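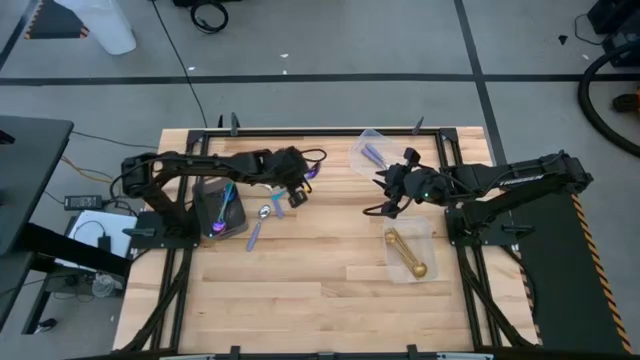
Cutlery sorting is back on at Kirkport!

4 May 2021

Great news from the Studolus project: the two-arm table is running again after a fault that stopped it for 5 days in April. The team had logged 1,167 sorting runs when one gripper began letting go of spoons early, and on 3 occasions the arm kept moving toward the other one after a stop command. No one was hurt and nothing was broken, but Yogesh Solanki shut the table down on the spot — a great call.

The cause was a worn connector that dropped the signal whenever the arm reached far across the table. Nallar supplied new cables, and Bilgin rewrote the stop routine so both arms now freeze together if either one loses contact.

Solanki's crew then ran 40 stop tests in a row, and every single one passed. "I have never been so happy to watch a robot do nothing," he said. Purple and gold spoons are being sorted again, at half speed until the end of the month.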